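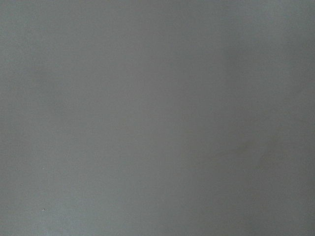 4.2 Rejecting uninformative wrist views

The policy described in Section 3 takes two image streams, one fixed and one from the wrist. During early training we found that a share of the wrist images carried almost no information about the task. Figure 3 is a typical case. A plain gray surface covers the whole view, brightness changes only gradually from left to right, and the sole feature with any local contrast is a tiny dark speck at lower left. An encoder given such an input still returns a feature vector of normal length, and the action head has no direct means of knowing that the vector says nothing about where the target is.

Figure 3. Wrist view with low information content. The shading varies slowly, with a darker, blurry patch at lower right.

We handle these inputs in Tokon, the perception layer that sits between the image drivers and the policy. Tokon computes a score for each wrist image and passes it along as a scalar weight on the wrist features. The score is built from two terms. The first is the gradient energy after a low-pass filter, which suppresses sensor grain. The second is the number of grid cells, on an 8 by 8 grid, whose filtered energy exceeds a fixed threshold. The second term matters in cases like Figure 3. A single speck can produce a strong response in one cell, and a score based on the maximum response alone would mark the image as usable. Requiring support from several cells removes this failure.

Slow shading causes a different problem. A global variance test, which we used in the first version of the filter, reads a broad change in tone as content. Lowering its sensitivity fixed the false accepts but also rejected views of pale objects on pale backgrounds. We therefore subtract a second-order polynomial fit from each image before computing either term. The fit is cheap at the reduced resolution used here and absorbs most of the variation due to diffuse light.

Thresholds were set on a labeled set of 2,000 wrist images drawn from the Skoseo recordings. Two annotators marked each image as usable or not usable for locating a target, without access to the fixed view. They agreed on 1,181 images marked not usable. Images on which they disagreed were kept in training with their weight left at one — we preferred to err on the side of passing an image through. Neither annotator was asked to name the surface in view. In many of the rejected images it could have been a tabletop, a wall or a panel, and the distinction has no effect on the weight.

4.3 Effect on the planner

The weight is used in two places. Inside the policy it scales the wrist features before they are joined with those of the fixed view. Outside the policy it is read by Espiritu, our motion planner, which holds a short history of weights at the control rate. If the weight stays below threshold for 60 consecutive control steps, the planner stops accepting small corrective motions from the policy and requests a new viewpoint. The request is a bounded motion along the optical axis, away from the last estimated contact plane, and is checked against joint limits and the collision model before it is sent.

We tried a shorter history first. It led to repeated retreats during normal approach motions, when a blank view is expected for a brief period before the target enters. A longer history removed most of these but delayed recovery when the arm had been sent to the wrong part of the workspace. The value given above was chosen by hand on the Kerklow cell and was not tuned again for the other cells.

One limit of this design should be noted. The score measures local structure, and structure is a poor stand-in for relevance. A wrist view filled by printed packaging receives a high weight even if the target lies elsewhere. A learned score conditioned on the task description would address this, at the cost of a second model in the control loop. We did not pursue it, and all results in Section 5 use the fixed score.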